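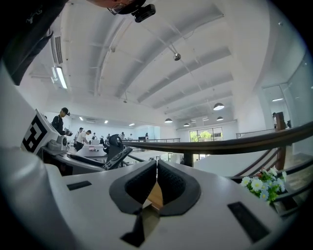

Hand-held gripper with the padded fingers, upper floor of the work hall.

Progress report to the Reltier fund, project Pramanik
Prepared by Gerasimos Petridis, Sterkby
28 July 2021

1. Summary of the period

The recording work continued in this period, but we lost a part of it because of a fault in the hand-held grippers. I describe the fault first, as it has changed our plan and you asked in your last letter to be told early of such matters. There were no injuries. The budget is not exceeded.

2. The fault

The finger pads of the gripper are covered with a dark mesh, which is glued at the edges. On two of our units the glue became soft during long sessions, and the mesh moved slowly towards the tip of the finger. The person who holds the tool does not feel this. The gripper still closes and the object is still lifted, only the pads no longer meet at the same place as in the calibration.

We found it late. One operator remarked that small objects were turning in the grip, and we first believed that it was a matter of training. Then the opening of the fingers was measured against the value in the log and it differed by 6 mm. All sessions with these two units were stopped on the same afternoon.

Of 649 recordings made in the period, 108 were made with the two units after the last check that we can trust. I have marked all of them as not usable. It is possible that a part can be saved by correcting the finger position afterwards, and Rariso has offered to try this on a small number. I would not like to promise anything from it.

3. A safety matter

When the units were taken apart we saw that on one of them the loose mesh had also caught in the finger joint. The fingers then stayed closed when the trigger was released. An operator could get a fingertip pinched in trying to free it by hand. The force is small, but the rule is now that a blocked gripper is put down on the table, the battery is removed, and only then may somebody touch the fingers. The rule is printed and hangs at every workstation. It was also read aloud to the two new operators.

4. What was done

The mesh is now sewn through the pad and glued as well. One repaired pad was opened and closed for 40 hours on the bench and the mesh did not move. The opening of the fingers is checked with a gauge at the start and at the end of each session, and the value is written in the session sheet. If the two values do not agree, the session is not accepted.

The check takes a few minutes of each session. I have not asked for more hours for this.

5. Effect on the plan

The lost recordings will be made again. The delivery to Sterkby of the second data set, planned for the end of summer, moves to October. The third work package is not touched by this, as it uses other tools.

6. Open points

We still do not know why only two units had the fault. They came in the same delivery as the others, and the glue should be the same. I have written to the supplier and have no answer yet.

I would also ask for your agreement to buy a set of spare pads from the money left under travel. Please let me know if you need a separate letter for this.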